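Notes – home office wiring talk, Odik branch library

Slide 1. Say hello, thank Piyumi Biswas for the room. Talk runs 30 minutes, questions after.

Slide 2. How people set up a desk at home. Most start with the chair. Ask who began with the outlets. Wait for hands.

Slide 3. The Jayawardena house. Two people, one wall outlet, a heater in winter. They moved the desk 2 feet and gave the heater its own circuit – tell the July story only if time allows.

Slide 4. Budget. Selvaraj spent 400 on his room, mostly on the desk and lamp. Don't read out the whole list.

Slide 5. Power strips. Leave these up while talking about load. Heaters go straight into the wall.

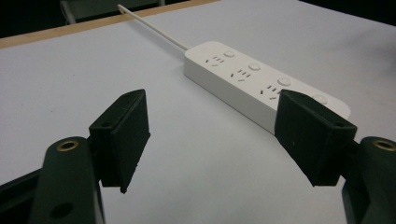
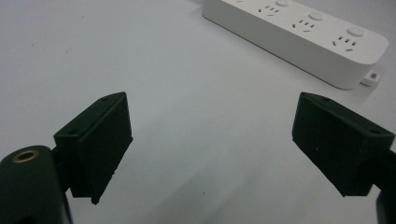 White strip on a pale tabletop.

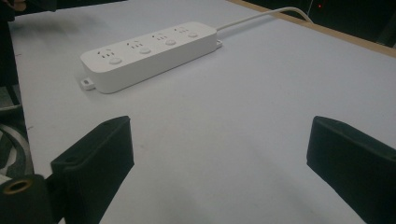
Page 4

Slide 6. Light from the side, screen away from the window. Hand out the Sesano sheet, then take questions.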